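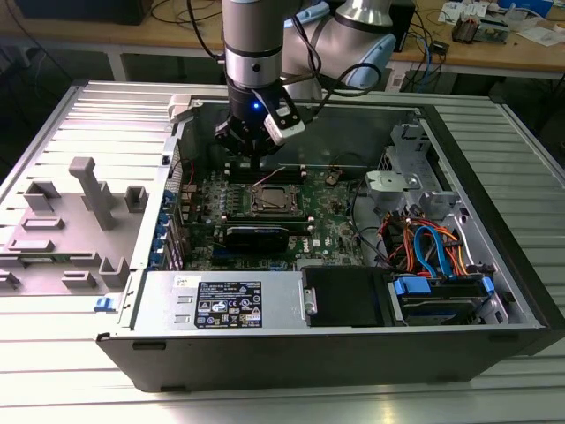
Visit Report: Student Robotics Open Day, Niltar Technical College, Jinddale
Posted in April by the Koppel Regional Office for Vocational Programs

We use cookies to remember your settings and to count visits to this site. Accept | Manage preferences

Representatives of this office attended the annual robotics open day at Niltar Technical College in Jinddale. The purpose of the visit was to review the second-year automation class, which receives equipment support through the Koppel program, and to report to member schools that are considering a similar course.

Doors opened at 9:30 a.m. The college recorded 118 visitors, most of them parents and students from nearby high schools. Visitors were taken through the machine shop and the electronics room before reaching the automation lab, where the class was presenting its spring project, known as Arken.

The Arken project

Arken is a student project on the disassembly of used desktop computers. The class has been asked to program a robot arm to locate and remove parts from a computer case so that the parts can be sorted for reuse. There are 20 students in the class, and they share 2 robot arms. The college collects retired computers from offices in the Jinddale area and gives them to the class as they come in, without matching models. This was a deliberate choice by the teaching staff, who wish students to deal with cases that differ in layout.

At the station we observed for the longest time, a tower had been laid on its side on a ribbed aluminum table with the side panel removed and set down next to it. The gripper was positioned over the upper part of the motherboard, near the memory slots. The students at this station explained that memory modules were their assigned part for the term. Other teams had been given the graphics card, the hard disk drive or the coin-cell battery.

The team gave a clear account of its difficulties. Memory modules are held by small clips that must be released before the part can be lifted, and a gripper that presses too hard may damage the slot. Cables are a second concern. In the tower on the table, bundles of colored cables ran through the drive area and black cables crossed part of the board, and the team's program has to keep the arm clear of them on its way in and out. Students stated that they had spent more time on approach paths than on the grip itself.

A sensor module is attached to the side of the gripper. Students use its readings to correct the position of the arm before each attempt, and they keep a written log of every attempt – successful or otherwise – which counts toward the final grade. We were permitted to read several of these logs. They were neat for the most part, although entries made near the end of a session tended to be short.

Safety and supervision

All students had completed the college's safety unit before working with the arms. Computers are unplugged and checked by an instructor before they reach the lab. Visitors were asked to remain behind a floor line while an arm was moving. Eye protection was available at the door, and we recommend that it be required at future events for anyone entering the lab.

Costs and scheduling

The college reported a yearly budget of 2000 dollars for consumables, including gripper pads, hand tools and replacement cables. The computers themselves are donated. The arms are covered by a separate equipment agreement. The class meets in the afternoon, and staff noted that setup takes up a large share of each session. A second set of work tables has been requested so that a case can be left in position between meetings.

Points for member schools

Schools that wish to start a comparable course should plan for storage. Opened cases, loose panels and removed parts take up considerable space, and the shelves in the Niltar lab were close to full. Schools should also confirm how drives will be wiped before any donated computer is accepted. At Niltar this is done by the college's own technical staff, and students do not handle stored data.

The final Arken demonstration is scheduled for the end of the term. Each team will make a set of timed attempts on a computer it has not worked with before. Member schools may request places through the Koppel office, and the college has asked that groups be kept small – the lab has limited standing room.

Subscribe to our newsletter for visit reports and program notices. You may unsubscribe at any time.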